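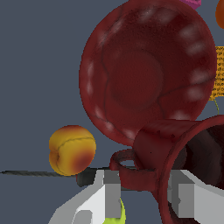
Attendance at the Dikeck-Druvness game: 1042??

Boys Basketball > Conference Talk

scosgrove
Posted Friday, 10:14 pm

So the box score is up, and under attendance it says 1042. I was at that game. I had my coat on the seat next to me until halftime and no one asked me to move it.

I'm not trying to take anything away from the kids. Dikeck was up 18 before Druvness figured out they could pass to the middle of that zone, and the fourth quarter was the best basketball I've seen in that gym in a while. But 1042 is a big crowd for us, and the story is already calling it the biggest for a conference game at Frerichs Fieldhouse. Biggest compared to what? Did anybody write down the other ones?

eylul_k
Posted Friday, 10:31 pm

Were you on the visitor side? The home side was packed from tipoff. My sister got there after the JV game and had to stand by the trophy case.

scosgrove
Posted Friday, 10:38 pm

Visitor side, yes, upper rows. I'll give you the home side. The home side is always full for Druvness because half of them grew up together. Doesn't get you to 1042.

pressrow_tai
Posted Friday, 10:52 pm

I kept the book for the JV game, so I was at the table for all of it. The number comes from the ticket desk. They add the online sales to the cash sales, then add the student section. That last part is where I'd look if I were you, because students get in on their ID and no one scans anything. They put down 200 for the student section. They put down 200 last time too.

Chia-hao

scosgrove
Posted Friday, 10:55 pm

There it is. 200 every time, rain or shine.

ilker.karabulut
Posted Friday, 11:20 pm

You guys are acting like somebody robbed a bank. Every gym in the state rounds the student section. The Dikeck kids had the whole end bleacher and they were loud. Could have been 200, could have been less. Who does it hurt?

scosgrove
Posted Friday, 11:29 pm

It hurts when the same number shows up at the school board meeting in April as a reason to add bleachers at the north end. I've heard "record crowds" twice now from the Tutell people who want their name on the new scoreboard. If it's a record, fine, show me the old record. If it's a guess with a guess stacked on top of it, don't put four digits on it.

ilker.karabulut
Posted Friday, 11:41 pm

The scoreboard needs replacing no matter how many people came. The left side of the shot clock has been out since the holiday tournament. You can't tell if it's an 8 or a 6.

pressrow_tai
Posted Saturday morning, 8:05 am

Little more on this. I asked at the desk while I was dropping off the book. The online number is what was SOLD, not who walked in. So if you bought a family pass for Friday and stayed home with a sick kid, you were in attendance. I don't think anyone is being sneaky. The form has one box and that's what they type in it.

eylul_k
Posted Saturday, 8:47 am

Okay, that does change it a little for me. We bought an extra ticket for my dad and he didn't come. But I still say it was the fullest I've seen it. The line at the concession stand went past the wrestling room doors and they ran out of nacho cheese before the third quarter ended!

scosgrove
Posted Saturday, 9:02 am

A cheese shortage tells me somebody ordered too little cheese. They ran out against Tutell too, and you could have heard a pencil drop at that game.

OguzhanG
Posted Saturday, 9:30 am

Druvness fan here. We brought two buses plus parents. I thought the place was full on our end by the second quarter, and scosgrove, if you were in the upper rows you would've been sitting above most of us, so I'm not sure what you were looking at. There are 11 rows on that side. We were in most of them.

What I'd rather talk about is the charge call with the game tied. His feet were moving. 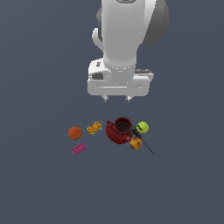 White arm and gripper over a gray surface, computer render

scosgrove
Posted Saturday, 9:44 am

Most of them, sure, but spread out. I was in the second row from the top and had nobody's knees in my back all night. A full row in that gym means you're eating somebody else's popcorn.

On the charge, I agree with you. He slid under him. Bad call, and I was rooting for the team that got it.

ilker.karabulut
Posted Saturday, 10:10 am

He was set. Watch it again.

OguzhanG
Posted Saturday, 10:13 am

I've watched it plenty. The video is from the far corner and the ref's backside is in front of his feet the entire time. How can you tell he was set from that?

ilker.karabulut
Posted Saturday, 10:16 am

How can you tell he wasn't?

pressrow_tai
Posted Saturday, 10:40 am

From the table I had a clear view and I couldn't swear to it either way. Shoulders were square. I wasn't looking at feet, I was looking at the foul count because it was his fourth.

Back to the attendance thing. I went through the old books in the closet. Crowd size isn't written in most of them. A few have "good crowd" in the margin. So I can't find the record this is supposed to have broken. Doesn't mean there isn't one.

scosgrove
Posted Saturday, 10:58 am

Thank you. That was my whole question.

eylul_k
Posted Saturday, 11:15 am

Somebody could stand at the door with a clicker for the rematch. I'm bringing my nephew so I can't, but I'd believe a clicker.

scosgrove
Posted Saturday, 11:22 am

I'll do it if they let me in free. Which door, though? People come in through the band hallway all the time.

pressrow_tai
Posted Saturday, 11:36 am

Band hallway will be locked for that one. They said that last year too, so bring a friend and a second clicker.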